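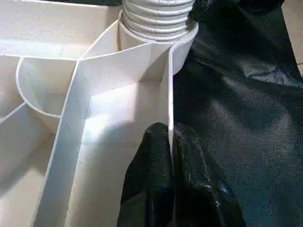 9th March, bench 2, Rollemton workshop

Continued with the white moulded tray for the Flireo unit. The corrugated hose sits in the round collar at the top and I left it there today, because last time I took it off I needed half the morning to put it back straight.

Cleaned the compartments with a soft brush, then with a cloth and warm water. The semicircular pocket is the slowest, the brush is too wide for it. Somebody should order the small one from Aguirre, we have spoken of this since October.

Black sheet: it is still not cut to final size. It makes a fold against the thin side wall and I could not press it flat by hand. I will trim 16 mm from the long side and try again - please do not use tape on it, the glue is very difficult to remove from the glossy face.

Measured the long divider three times with the steel ruler: 100, 100 and then 77, the last one clearly my mistake in reading. I keep 100 mm.

Question for the Pravico people: is the collar glued or only pushed in? The drawing shows both, on two different pages. Until they answer I would not pull on the hose.

To do: trim sheet, new blade for the knife, write the label for the tray.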